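Gidulholm Tidy-Up: a data card

A small collection about putting a room back in order

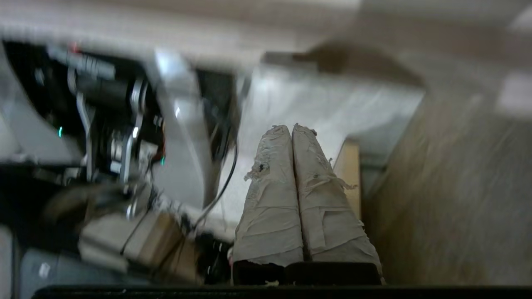

Kwok-wai Tai

Welcome! Gidulholm is a set of 600 short clips of ordinary tidying – boxes closed and stacked, odds and ends sorted, shelves filled again. I've had a great time putting it together, and I hope you find plenty to do with it.

What's inside
376 clips of sorting and 47 of packing boxes. The rest are mixed jobs, where one task runs into the next (my favorites!).

Folders
clips/ has the recordings, one file each
notes/ has a plain text note per clip, saying what was picked up and where it was meant to go
rooms/ lists the 9 room layouts

Good to know
Views are often very close up and parts can be blurry. I kept those clips in – they're full of useful moments. If you want wider views only, filter on "wide" in the notes.

Box names follow the labels we used at Grarnley, so "Bakke" means books and "Darkdale" means anything with a cord.

Changes
Monday, September 29, 2025: first upload. More packing clips are coming in November, and I can't wait to add them!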